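Assunto: Re: Caixas de jogos de encaixe – conferência, limpeza e arrumação (agosto)

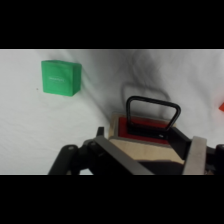 1. Objeto desta mensagem

Prezadas e prezados assinantes da lista,

A Coordenação do Acervo Lúdico da Rede Drimmont responde, por este meio, às questões enviadas na mensagem reproduzida abaixo, relativas às peças de encaixe, aos cubos coloridos e aos blocos com alça que integram as caixas em circulação. As orientações aplicam-se a todas as unidades que recebem material por empréstimo, incluídas as que iniciaram a participação neste semestre.

Em mensagem anterior, a unidade Rultano escreveu:

> Prezados,
>
> Estamos preparando a devolução das caixas da série Voltora e encontramos algumas dificuldades na conferência. A ficha que acompanha cada caixa menciona "peças com pegador", mas não esclarece se o bloco claro com tampo vermelho e alça preta deve ser registrado como uma única peça ou se a alça conta como acessório.
>
> Temos também cubos verdes que não sabemos a qual conjunto pertencem. Há uma marca clara na face, pequena demais para que a equipe consiga lê-la, e a ficha não traz ilustração. Na dúvida, foram deixados à parte.
>
> Pedimos ainda orientação sobre a limpeza. Uma colega sugeriu deixar tudo de molho em água com detergente, como fazemos com os brinquedos da sala dos menores, mas receamos danificar os blocos.
>
> Por fim, os panos brancos que forram a mesa de conferência devem seguir dentro da caixa ou permanecer na unidade? Os nossos já estão bastante amassados e não sabemos se isso é motivo de devolução.
>
> Agradecemos desde já.
> Unidade Rultano – Sala de Jogos

Seguem as respostas, na ordem em que as questões foram apresentadas.

2. Registro dos blocos com alça

O bloco de corpo bege claro, com painel vermelho no tampo e alça preta em arco, constitui uma única peça para todos os efeitos de inventário. A alça não deve ser retirada nem lançada em linha separada. Caso esteja frouxa, anota-se "alça a reparar" no campo de observações e a peça é encaminhada em saco individual. Pedimos que as unidades não apertem a fixação por conta própria. Em devoluções anteriores recebemos blocos com o tampo marcado pela ferramenta, e a substituição do conjunto foi mais demorada do que teria sido o simples ajuste.

O campo "cor" refere-se ao tampo. Um bloco como o descrito pela unidade Rultano é, portanto, lançado como "vermelho", ainda que o corpo seja claro.

3. Cubos sem conjunto identificado

Os cubos verdes de cantos arredondados pertencem à caixa complementar, denominada Tăng, e não à série Voltora. As duas caixas costumam ser abertas na mesma mesa e a mistura é frequente. A marca na face do cubo não precisa ser lida nem transcrita. Para a separação bastam a cor e a forma.

Peças que continuem sem identificação após a conferência devem seguir em envelope próprio, com o nome da unidade e a indicação "avulsas". Não é necessário reter a caixa enquanto se procura a origem de uma peça. O acervo reúne hoje 4000 itens, e uma caixa parada em uma unidade atrasa as seguintes na fila de empréstimo.

Recordamos que o acento no nome da caixa Tăng vem sendo omitido em algumas planilhas. O sistema de busca trata as duas grafias como registros diferentes, de modo que solicitamos a grafia completa nos próximos lançamentos.

4. Limpeza

O molho não é autorizado para os blocos com alça, nem para qualquer peça cujo material a equipe não consiga determinar com segurança. Nesses casos adota-se o procedimento seguinte:

– passar pano macio, levemente umedecido, em todas as faces;
– contornar a base da alça com haste flexível, sem forçar a junção;
– secar imediatamente com segundo pano;
– deixar as peças separadas entre si, à sombra, antes de guardar.

O intervalo mínimo de secagem é de 4 horas. As unidades que encerram as atividades no fim da tarde podem deixar o material sobre a mesa durante a noite, desde que a sala permaneça fechada.

Os cubos da caixa Tăng admitem solução de sabão neutro aplicada com pano, mas também não devem ser submersos. O álcool fica excluído em ambos os casos, uma vez que já provocou manchas em peças de cores mais fortes.

5. Panos de forro

Os panos brancos pertencem à unidade e não acompanham a caixa. A sua função é facilitar a conferência: sobre fundo claro, as peças pequenas são vistas com mais facilidade, e o tecido reduz o ruído quando várias crianças trabalham na mesma mesa. Vincos e dobras não constituem defeito. Recomenda-se apenas sacudir o pano antes de iniciar a contagem e verificar se não restou peça presa em alguma prega, situação que explica boa parte das faltas comunicadas e depois retificadas.

Cada unidade pode solicitar até 2 panos por semestre. O pedido é feito no mesmo formulário das caixas, no campo "material de apoio".

6. Arrumação na caixa

Os blocos com alça vão na camada inferior, com a alça voltada para cima, lado a lado e sem sobreposição. A folha de espuma é colocada em seguida, e somente então as peças menores, já ensacadas por cor. Se a tampa não fechar sem pressão, alguma alça está fora de posição e a camada deve ser refeita. A caixa fechada leva uma única fita, no sentido da largura. O excesso de fita tem danificado as etiquetas.

7. Prazos

A devolução das caixas da série Voltora fica mantida para agosto. O setor de recebimento atende até as 16h, com entrada pelo portão lateral. A unidade que necessitar de prorrogação deve comunicá-lo por esta lista antes do envio da ficha, e não depois, para que a unidade seguinte possa ser avisada.

Uma ficha revista, com o desenho de cada peça, encontra-se em elaboração. Foram previstas 80 cópias impressas para a primeira distribuição – as unidades que preferirem a versão digital podem indicá-lo em resposta a esta mensagem. Até que a nova ficha esteja disponível, continua em vigor a atual, lida em conjunto com as orientações acima.

Solicitamos que eventuais dúvidas sejam enviadas à lista, e não ao endereço particular da Coordenação, mantendo-se o assunto original para facilitar a consulta no arquivo.

Atenciosamente,

Coordenação do Acervo Lúdico
Rede Drimmont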